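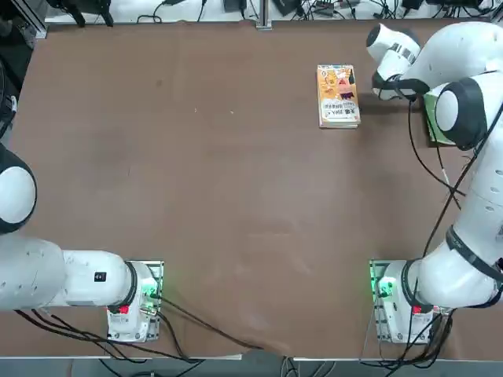
Big brown table, orange book on it, sorting not finished.

Does the "biggest on the bottom" rule do anything?
Home Library and Paper Storage > Shelving, Stacking, Moving

flatfile_ed
June 28, 2026
I'm partway through the Saltov sorting guide and I'd like somebody to talk me into it or out of it. For anyone who hasn't read it, the guide wants every paperback off the shelf, onto one big table, sorted by cover size and then stacked flat with the largest at the bottom. No stack over 17 inches. Flat stacks then go on the shelf like that, spines out. It claims you get fewer warped covers and you find things faster.

I have 2161 books by my own list, which is probably wrong. Mostly paperbacks and thin magazine-type things, plenty of them in Chinese, some language-learning stuff, some public health booklets. I've sorted a fraction of it. So far what I've got is a sore back and a table I can't eat at.

My problem is that I can't find one reason in the whole guide that isn't "it feels calmer." Has anybody here lived with flat stacks for longer than a month?

gluebinding
I did it for a year. Went back to upright. The finding-things-faster part is nonsense. You want the third book down, so you lift two, set them someplace, pull yours out, put two back. Multiply by every book you own. With upright books you tip one out with a finger and you're done.

Warped covers did get better, I'll give it that. But a decent bookend does the same job.

Tall_Margins
A decent bookend does not do the same job on thin paperbacks. They slump no matter what you put next to them. I've tried the heavy ones, the L-shaped ones and the Arnemari ones with the felt on the back, and thin floppy stuff still ends up curved like a potato chip. Flat is better for flat things. I don't see what's controversial.

gluebinding
Nothing controversial. I said covers got better. I said finding got worse. Both can be true and the guide only mentions one of them.

mildew_watch
Before anybody argues about direction, what's the humidity in the room? I've seen people reorganize a whole collection twice when what they needed was a cheap gauge and a fan. Stacks trap damp too. Air gets around upright books a lot better. If you've got a tight stack pushed against an outside wall in November, you'll be sorry whichever size is at the bottom.

flatfile_ed
It's an inside wall. I don't have a gauge. I'll take the point though.

My bigger gripe is that the guide's size categories don't match real books. It has small, medium and large, full stop. I've got a paperback out on the table right now, orange-yellow border, cartoon on the front, title starting with 天哪, and I can't tell you if it's small or medium by their chart. It's between. Half of what I own is between. So I put it off to one side and then I have a "between" pile, and the between pile is the collection.

Tall_Margins
Just measure it against the one under it. If it hangs over, it goes lower. You don't need the chart.

flatfile_ed
Then I don't need the guide.

Tall_Margins
Correct, you don't. You need a table and a free weekend.

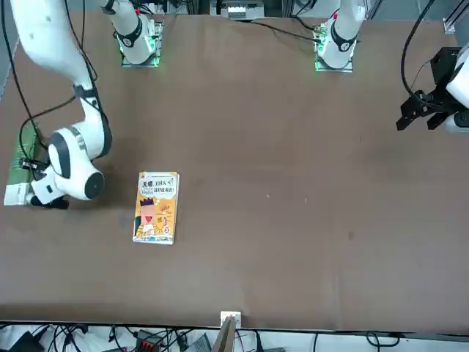 Re: covers up or covers down?

second_printing
Jumping in on a different part of this. The guide says to lay everything cover up while you sort. Ed's orange one is face up, so I assume you're following that. I think it's bad advice for a big collection. Spine toward you, always, because that's what you're going to be looking at later. Sorting by cover is for people who want their table to look nice.

flatfile_ed
I like covers up for this lot. A few of the spines are so thin the lettering is useless, and with the covers showing I can tell at a glance what I'm holding. I'm a slow reader of Chinese and the picture gets me there before the title does.

second_printing
OK, that's fair for thin ones. I still say it doubles the work. You sort by cover, and then you turn everything so the spines face out, and then you find out two of them are upside down relative to each other.

gluebinding
Does upside down matter in a flat stack?

second_printing
It matters to me.

gluebinding
That isn't a reason, it's a preference. Same complaint Ed has about the guide.

second_printing
It's a reason if I'm the one reading the spines! Some publishers run the spine text one way and some the other, so in a mixed collection you're tilting your head back and forth all the way down the stack. I lined up a whole bay by spine direction once and it was the only bit of organizing I've done that I never had to redo.

boxcutter_bay
I moved 1380 books from Bouazza to Erkasham in a hired van and I didn't look at one single spine. Packed flat in small cartons, largest at the bottom, because the cartons were square and that's what fit. Nothing got bent. So for moving, yes, the rule works. For living with them, I've gone back to upright and have no feelings about it.

mildew_watch
Moving is a different question. In a carton they can't slide. On a shelf a tall stack leans, somebody pulls from the middle, and the whole lot comes down. I wouldn't go to 17 inches with glossy covers. I wouldn't go to half that. 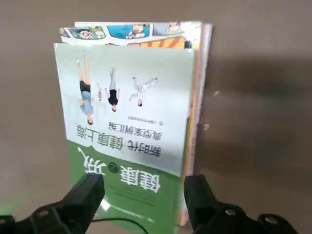 flatfile_ed
Glossy covers are where I part ways with the guide completely. It treats every paperback as if it had the same surface, and they don't. Matte covers grip each other. Shiny ones skate. The health booklets are the worst of the bunch for me, and the one at the front of that pile, with 新时代 健康上海 on it and 典型案例汇编 under the big title, has a deep green band that's slick enough to throw the light right back at you. Put a few of those in a stack and bump the shelf and see what happens. I'd want something with a bit of tooth between them, or I'd want them upright in a magazine box and out of the system.

Tall_Margins
Case collections like that are reference material anyway. Why would you file them by size at all? Put them with the other health stuff. By subject, like a normal library.

flatfile_ed
The guide says subject comes second. Size first, subject within size.

Tall_Margins
So your health books end up in three places. And you're defending this?

flatfile_ed
I'm not defending it, I started the thread to complain about it.

gluebinding
I'd put the glossy ones in a magazine box too. I don't agree about subject, though. I've shelved by subject since forever and I still can't find my one book on drains. Is it house? Is it plumbing? Is it garden? Every scheme falls apart somewhere. I just don't believe anyone who sells one as if it won't.

second_printing
It was under plumbing last time you posted about it.

gluebinding
It's not there now.
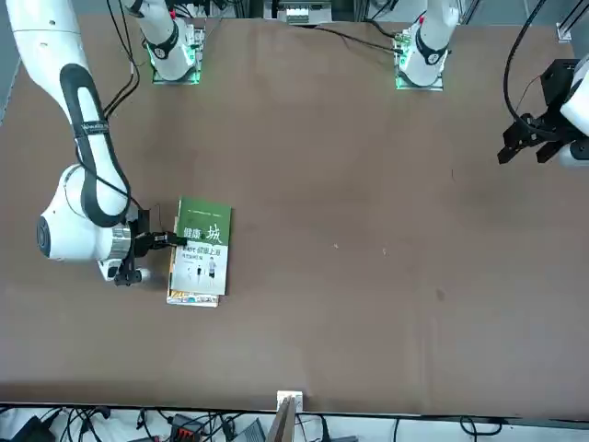 flatfile_ed
Tried the overlap test that Tall_Margins suggested, where you skip the chart and just see what sticks out. I went in expecting it to be the same fuss with fewer steps. It's quicker, I'll admit, although it doesn't settle as much as promised. Take the little stack of two with the green 健康 one on top: the book under it shows a strip of yellow, white and blue along the bottom, and it pokes out a bit to the left as well. Is that a bigger book, or is it a book that wasn't squared up? You can't say without tapping the edges together first. So the test has a step in it that you left out.

Tall_Margins
Everyone squares a stack before judging it. I didn't think I had to write that down.

flatfile_ed
You'd be surprised what I don't do unless it's written down.

boxcutter_bay
Square two edges only, spine and bottom. Leave the other two ragged. Anything that's really larger will show on the ragged sides. I do that with cartons and it takes no time.

mildew_watch
Spine and bottom works until one of them is bound on the other side. I've got older books that open right to left and they throw the whole thing off. Then again, I only own 6 of those, so I keep them on their own.

second_printing
Can I ask what you'd do with the stack once it's squared? Does it go on the shelf spines out, or does it stay on the table for the next round?

flatfile_ed
Stays on the table. The guide wants the entire collection sorted before anything goes back up. That's the other thing I don't buy. I'd have to give up the table until fall.

gluebinding
Ignore that part. Do one shelf's worth, put it back, eat dinner.

Tall_Margins
Agree with gluebinding for once. One shelf at a time. If you hate it after the first shelf, stop there and you've lost an evening.

flatfile_ed
All right. One shelf, flat, two edges squared, glossy ones kept out of it and upright in a box. I'm not using the chart. I'll buy the humidity gauge, mildew_watch, you can quit sending me links. I still don't expect to find anything faster and I'll come back and say so if I'm wrong.

mildew_watch
Get one with a min/max memory. The plain ones only tell you what it's like when you happen to be in the room.

second_printing
And which way will the spines face?

flatfile_ed
Out.

second_printing
I meant the lettering.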